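How to Run a Robot Teardown Demo at Your Open Day

14 comments | 63 shares

We put on our robot disassembly demo at the Prunstead open day this July, and I've had so many messages asking how to do one that I'm finally writing it up. If you have a robot arm, a few old computers and a patient friend, you can do this too. It was the best day I've had in the workshop all year!

Start with the machines. Retired office desktops are perfect, and if you can get hold of an old server as well, grab it, because people love seeing the bigger board. Unplug everything, hold the power button down for a few seconds to drain what's left, and take the side panel off yourself before the visitors come in. Leave the power supply closed. It stays closed all day, whoever asks (and somebody will ask).

Next, decide what the arm is going to do. My first plan had it stripping a whole computer down to the bare case, which would have taken until midnight. Arūnas Žukauskas, who has done a lot more of these than I have, talked me into two stops: the memory slots and the processor. They're easy to point at, and most visitors have at least heard of both.
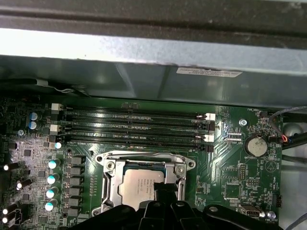 Do your position teaching the evening before. Jog the arm by hand to a spot well over the board, save it, then come down slowly and save another one close in. I use 5 saved points for each stop and name them with plain words like "over memory" and "near memory", so that whoever takes over from me can follow along. Set the speed low, too. A slow arm gives people time to ask what's going on, and kids will happily stare at it creeping along – they stay put much longer than they do for a fast one.

Check that the case can't slide. Push it with your hand from every side, hard. If it shifts even a little, fix that before you save any points or you'll be doing them all over again. Ask me how I know.

On the day itself, keep groups small. We took nine people at a time, and everybody could see down into the case without leaning. Mark a line on the floor with bright tape, outside the farthest reach of the arm, and have one person stand beside the stop button whose only job is the stop button. They don't answer questions or hand out leaflets.

Then tell people what they're about to see before you press go. I say something like, "The arm is going to come down over the memory slots and stop, and then we'll talk about why that's hard." And it really is hard! Old computers come in so many layouts, with cables running every which way, and a person sorts all that out at a glance.
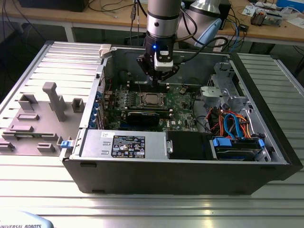

Let the visitors pick the next stop. This was the Salcedo group's idea when they ran their own day, and it changes the whole mood. Once someone's grandmother has said "go to the processor", she is invested, and so is everybody standing near her. We had one girl who came back through the line three times so she could choose again.

Have something for hands to do while people wait. I put out a tray of loose memory sticks and a couple of dead drives with the lids off (check for sharp edges first). Our Cakex sheet with the parts labeled went down well, and we ran out of copies before lunch, so print more than you think you need.

If you want to go further, try the processor stop with a thin tool. It needs much finer positioning than the memory does, so I'd leave it until you've had a good run of the easy one. Come down in tiny steps, watch the tip and stop for a look after each move. Arūnas does a version of this where he asks the crowd to call out "closer" or "stop" – you'll hear the whole room go quiet in between.
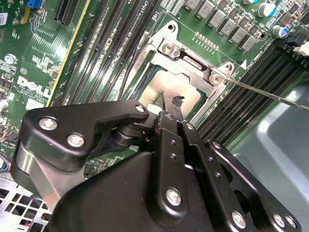
Things will stall. The arm will halt on a protective stop, or a saved point will be slightly off. Talk people through it while you fix it. Some of the best questions I got all day came while I was hunched over the pendant trying to find the right point.

At closing time, park the arm, power it down and check the floor for stray screws. Bag the parts by type and send them off for recycling. Our boards go to Wikeck, and they were happy to take the cases as well.

Posted July 14, 2025
3,463 views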